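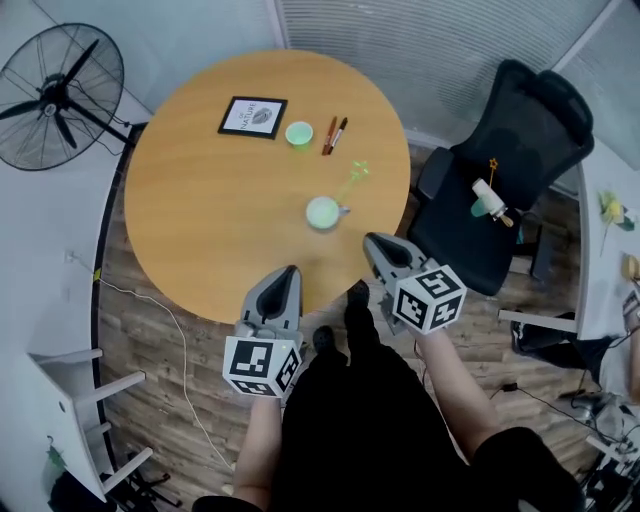
Kemby is a method for teaching robots to handle everyday objects by recording people as they do the handling themselves, with a pair of hand-held grippers in place of their bare hands. The person works at a table, a counter or wherever the task happens to be, and the recordings are later used to train a control policy for a two-armed robot. The name covers both the way the recordings are made and the training steps that follow, though in casual use people often mean only the grippers when they say it.

Background

For a long time the usual way to gather examples for robot learning was teleoperation, in which a person steers a real robot from a distance and the robot's own movements are saved. It gives very clean data, but it ties up an expensive machine, it calls for a good deal of practice, and it mostly keeps the work inside the laboratory where the robot is bolted down. Filming people's bare hands is much cheaper, but a hand has many more ways of holding a cup than a simple gripper does, and a good part of what is learned from the film has no clear match on the robot side. Kemby sits somewhere between the two. The person moves freely, at something close to a natural pace, while the object is touched only by fingers of the same shape the robot will have.

Equipment

A Kemby set has 2 grippers, one for each hand. Each has fingers with dark pads at the contact surface, and each carries a white cube printed with black-and-white square patterns, known as fiducial markers. The markers are there for tracking. A camera mounted at head height, looking down over the work, finds the patterns in every image and works out where the gripper is and which way it is turned. A cube is used in preference to a single flat tag so that at least one face is likely to stay in view as the wrist rolls over, and it also helps a great deal when one arm passes in front of the other.

Recording

A session starts with a short calibration, during which the grippers are held still over the work surface and then opened and closed a few times. The person then carries out short tasks, such as moving a mug, picking up a marker pen or setting a small bowl to one side, and returns the grippers to a resting position between one task and the next. Ordinary rooms are preferred over prepared ones, and the usual advice is to leave the furniture and household clutter as they are, so that the policy learns to cope with a busy background.

The first public collection, called Wovus, holds 1,698 recordings made in 56 rooms, among them offices, kitchens and a few workshops. It was put together over one winter and closed in January, and a corrected version with repaired time stamps came out on 12 May 2023.

Training

The tracked gripper paths are smoothed and then expressed relative to the camera, which spares the user from having to measure out each room. A policy network, Chou, takes in a short run of images along with the recent gripper positions and predicts the next stretch of motion for both arms at once. Predicting the arms together proved important for tasks where one gripper steadies an object and the other works on it, and an earlier version that treated them separately tended to let them drift out of step.

Results

The method was tested on Ponix, a two-armed robot fitted with matching fingers. Over nearly 2,000 trials, the policy trained on the full Wovus collection did better in unfamiliar rooms than one trained on the same number of recordings from a single room, and the gap was widest for small, light things such as pens and brushes. On familiar tables the two were hard to tell apart.

Limitations

Tracking suffers in dim light and when a sleeve or a tall object hides a cube for more than a moment, and recordings with long gaps are normally thrown out. The grippers report nothing about force, so tasks that depend on pressing or squeezing by a certain amount are learned poorly. People can also reach farther and twist their wrists more easily than Ponix can, and paths the robot is unable to follow have to be filtered out before training begins.

See also

Imitation learning
Fiducial marker
Teleoperation
Bimanual manipulation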